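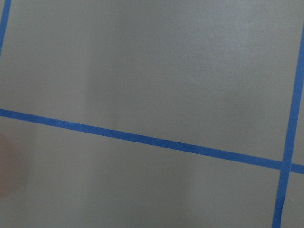

Please Stop Making Me Sign Up for Things

Tue 9 January

I wanted to park my car. That was the whole ambition of my Saturday morning: drive into Flerkport, leave the car somewhere legal, buy a birthday present for my sister, drive home. I had a pocket full of quarters because I am the kind of person who still saves quarters for this.

The meters were gone. In their place was a sign telling me to download Trullora. So I stood in the wind and downloaded Trullora, which wanted my email, my phone number, my plate, a password with a symbol in it, and permission to send me "local offers." Then it wanted to text me a code. The code came after the page had timed out, so I got to do it all again with a new code, while a very patient man in a pickup waited to see if I was leaving or staying. Eight minutes, all told. For two hours of parking.

I know how this sounds. I'm not against phones! I like my phone. I pay bills on it, I read on it, I once fixed a dishwasher with it propped on the counter playing a video. If Trullora had been one way to pay, with a coin slot sitting next to it for people like me, I'd have walked off and never thought about it again. What gets me is the slow disappearance of the person who just turns up. You used to be able to be a stranger and still buy a sandwich.

Think about how many ordinary errands now start with making an account. My dentist has a portal. My other dentist, the one who only does the root canals, has a different portal. The pool has an app. The bakery has a points program, and last May they quit taking phone orders for cakes unless you're a member of it, so I am now a member of a bakery. When I finally sat down over the holidays and looked in my password manager I had 581 logins saved in there. I read that number twice. I could not tell you what maybe half of them were for. One of them is a company that sells gutter guards, and I've never owned a gutter.

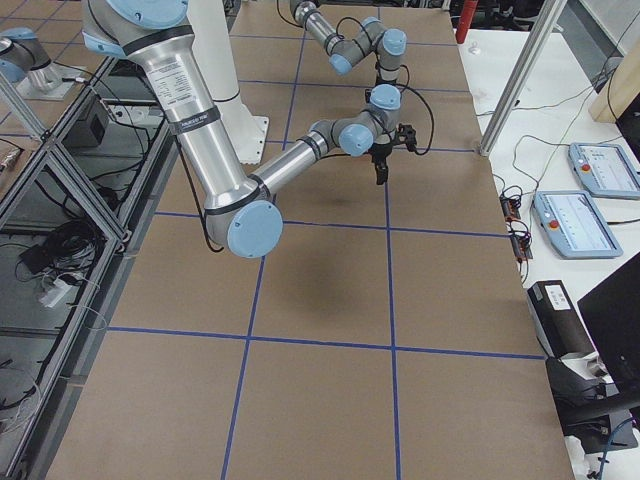 My friend Rizwan Afridi thinks I'm being a crank about this, and he's made his case to me more than once, usually over food. His argument is that the account is the price of things being cheap and quick, and that I'd complain a lot louder if I had to go back to standing in line at the bank. He's got a point about the bank. But I keep thinking about the stuff in life that asks nothing of you. Brown kraft paper down the length of a table, for instance, is about as good as technology gets as far as I'm concerned. You roll it out, you work on it, you tear it off. It never wanted my mother's maiden name. I'm not saying a parking meter can be a roll of paper, I'm saying it could stand to be a little more like one.

And the people who get hurt by this aren't people like me, who are mostly just annoyed. My aunt is in her eighties and has a flip phone she answers maybe half the time. She used to drive herself to Granard for her hair every few weeks, and she used to have lunch after, at a counter place where they knew her order. The lot behind the salon went app-only. She tried calling the number on the sign and got a recording telling her to visit the website. So now one of us drives her, which we're happy to do (she's great company and has opinions about everybody's driving), but she didn't need a driver before. She needed a slot to put money in. Somebody took a thing she could do alone and turned it into a thing she has to ask for, and I don't think anyone involved ever pictured her standing there with her purse open.

Rizwan says there are always workarounds, and sure. You can usually find a kid who'll help. You can call, and hold, and call again. But workarounds cost you something too, mostly pride, and I notice the people recommending them are never the ones who need them.

There's a hardware store near me called Butt that still does it right. (Yes, it's the family's name, and yes, they sell the T-shirt.) You walk in, you ask where the picture hooks are, a guy points. You pay with whatever you've got. I bought a roll of blue tape there last week and the entire conversation was "Need a bag?" and "Nope." They don't know my birthday. They've never emailed to ask how my tape is going. I would walk past five bigger stores to shop there, and I more or less do.
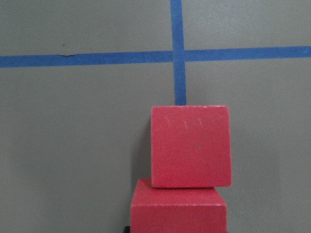
Blue tape, two red blocks, no password.

So what do I want? Not that much, I think. I'd like a rule, and I don't care if it comes from the city or the state or plain good manners, that anything you could buy as a stranger before, you can still buy as a stranger now. Parking, a bus ride, a swim, a cake. Keep the app! Give the app people a discount if you have to, I'll grumble and pay the full price. Just leave one way in for anybody who shows up with cash or a plain old card and doesn't want to start a relationship.

I'd also like a "guest" button that means it. Half the guest checkouts I run into these days want an email and a phone number and then offer, right at the end, to "save your details." If I'm a guest, let me be one. You don't ask people at the front door for two forms of contact before they can come in and sit on the couch.

I did write to the parking office in Flerkport, by the way. I was polite, I kept it under a page, and I mentioned my aunt. To send it I had to fill out the contact form on their website, and to fill out the contact form I had to create an account.

That makes 582. I'm still waiting on the confirmation email.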